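Open Day at the Greenberg Claims Center – Notes From Our Visit
Posted in: Agency News, Commercial Insurance

In April we drove out to the open day at Pranik's claims center in Greenberg. Pranik is one of the carriers we place cargo and inland transit policies with, and we send them most of our small trucking accounts. Nine agencies were invited. The drive took longer than planned and we missed the welcome talk.

The first stop was the intake floor, where new claims come in by phone and online. It has 38 desks. A claim on a damaged load gets a file number right away and goes to an adjuster by the next morning. We asked what slows a claim down most, and the answer was the bill of lading. If the driver signs for a load without writing down damage, the adjuster has to work out where the damage happened, and that can add 14 days.

After that came the salvage warehouse, across the parking lot. Goods that have been paid out on are stored there until they are sold or scrapped. We saw water-stained flooring, a pallet of dented water heaters and a lot of boxed furniture. Each lot carries a tag with the claim number and the date it came in. Refrigerated goods don't go through this building. They are inspected at a cold store in Bindberg, which was not part of the tour.

The afternoon session was on policy wording. Cornard, the survey firm Pranik uses for larger losses, went over three sample claims and showed where each one ran into an exclusion. Poor packing came up twice. Clients often assume that a cargo policy covers a load however it was packed – it usually doesn't, and the shipper's own packing is the first thing a surveyor looks at. 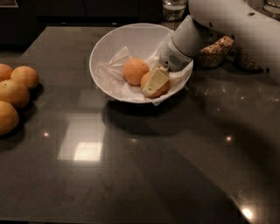 Two oranges in a white bowl lined with tissue paper.
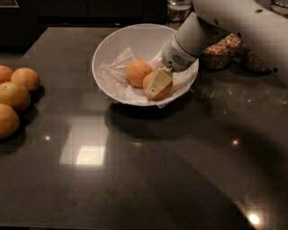
There was time for questions until 4 p.m. We asked about the temperature clause on produce loads, which several of our growers have called us about. The reefer unit's download is now required with every spoilage claim, and it should be saved within 20 days of delivery. Please pass this on to your drivers.

Pranik is also changing its certificate request form. The old one will be accepted through the summer. If you ship under an annual policy with us, call the office and we will send you the new form along with a copy of your current limits.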